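Moving 248 Desks: A Conversation on the Broston Office Relocation

The Broston records division will leave its Pronton Street offices in September, after several years of planning. 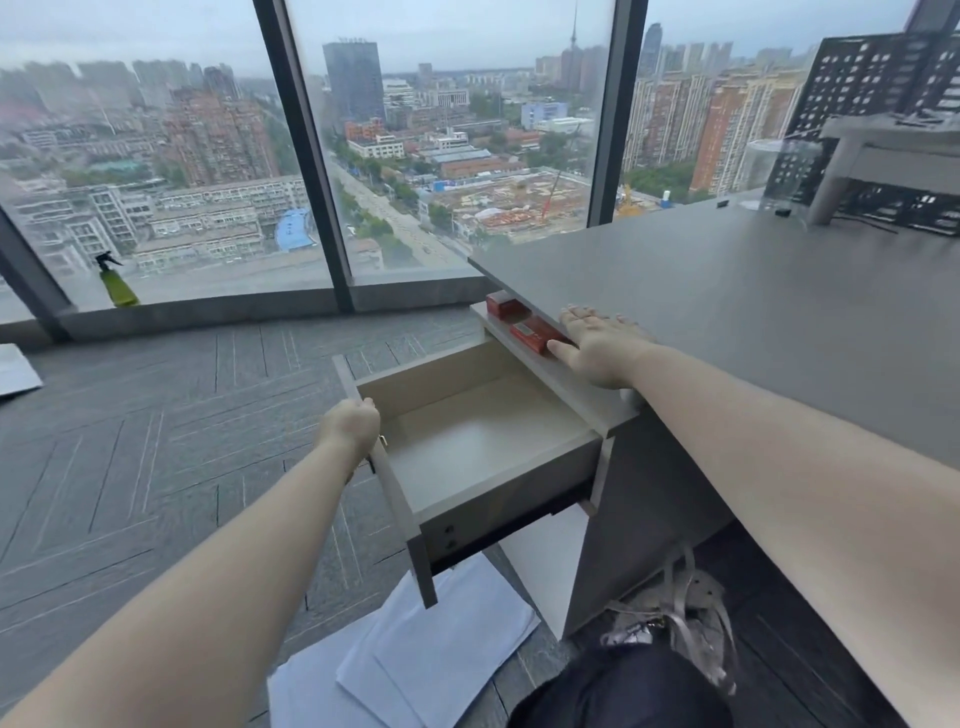 Staff were told too little in the first months, according to Juwita Mandagi, and many learned of the move from the building's landlord. Cyrill Eberhard, director of workplace services, does not dispute the point.

"We waited until the lease was signed before we wrote to anyone," he said. "I would send the first letter earlier now, even with blanks in it."

The new site in Tatden has room for 248 desks on two floors. Each department was asked to review its paper files before packing, and 900 boxes have been approved for storage. Anything beyond that figure requires a written request.

Mr. Eberhard described the review as the slowest part of the work. "People keep paper for good reasons - a contract, a complaint that was never closed. You cannot ask them to decide in an afternoon."

Commuting remains the most frequent concern. For 40 employees the trip will be longer, and the division has agreed to later start times through the winter. Parking permits will be handled separately by the Tatden office.

Asked whether he would keep his own corner room, Mr. Eberhard said that there would be no private offices on either floor. "I have asked for a desk near the stairs," he said. "The request is still pending."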